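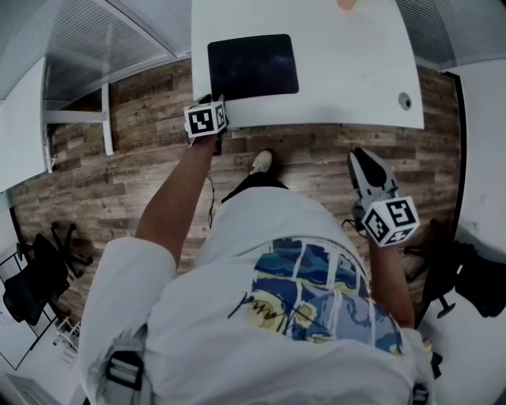

According to Tadeusz Zieliński, a shirt with a painting on it is bought for the painting but thrown away for the collar, and for this reason he doubted that the fading of the print should be our first question. We took this remark seriously and changed the order of the questionnaire.

Figure 4. White T-shirt with a front print in blue, navy, yellow and white, divided into irregular panels, with a signature-like script in black.

4.2 Reasons for keeping and discarding printed shirts

The survey was sent to customers of two shops, Skeltham and Salevero, and 299 complete answers were received. The respondents were asked to think of one shirt with an art motif which they own at present, and one which they do not wear anymore. Motifs similar to a starry sky, as in Figure 4, were put in the category "painterly", together with flowers and water. Lettering that belongs to the motif, for example a signature, was coded separately.

The answers about discarded shirts support the remark only in part. A stretched collar was indeed the most common complaint among the customers of Skeltham. In the Salevero group, however, cracking of the print was named more often, especially on dark areas of the motif. We think that the difference comes from the printing method, as Salevero sells mainly transfer prints, while Skeltham prints directly on the cotton. Our data do not allow us to separate this effect from the price.

For the shirts still in use, we asked also where they are worn. Many respondents wrote that the shirt had moved slowly from going out to working at home, and later to sleeping. One of them added that she would "never cut it for rags, the picture is too nice". Such answers were frequent enough that we introduced a code for them, called sentimental storage. It was applied to 66 answers.

The washing test with the Skarano fabric, made in the Szewczyk laboratory, is reported in Section 5. It included 16 samples, all of them white, and its results should therefore not be compared directly with the answers given here.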